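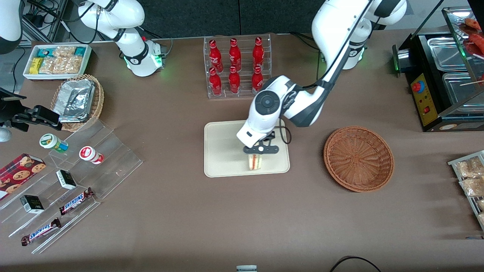 4. The Snack Counter Task

Posted 27 May 2019 by the Trakerska student robotics project
Filed under: Student Research, Robots in Class
14 shares | 2 comments

We spent a good part of our first month arguing over what the class should build, and the idea that won was a small snack counter run by a two-armed robot. Everyone in the group has stood at a counter like that and knows what good service looks like, so it was easy for newer students to join in and have opinions — sometimes very strong ones. Figure 1 shows the left arm holding a sandwich over the cream-colored tray, with the bottle rack behind it and the rest of the goods set out along the sides of the table.

The sandwich was the item we came to care about most. A bottle has a firm, regular shape, but bread gives way under the fingers, and if the grip is too strong the filling moves toward the open side. We started with one closing width for everything on the counter and soon had to give that up. In the version reported in this paper, which we call Folis, the gripper closes in two stages: a quick one that brings the fingers near the bread, and a much slower one that ends when the motor current begins to climb. We owe a great deal to the Brokent teaching notes for this idea, although we changed the stopping rule to suit softer food.

Students took turns guiding the arms by hand signals from a pair of small controllers, and we saved each attempt whether it went well or badly. By the end of October we had 600 attempts with the sandwich, of which we set 119 aside for testing and never used in training. We had hoped for around 1000, but the class meets in the evening and exams got in the way, as they always do.

We would also like to say a word about the layout. We kept the baskets, racks and packaged snacks on the table even when the task called only for the sandwich, and we would encourage other classes to do the same. An arm trained over a bare table learned quickly, and then reached with great confidence into places where it had no business going — a lesson our group took to heart after two long evenings of resetting the shelves. Results for each item follow in Section 5.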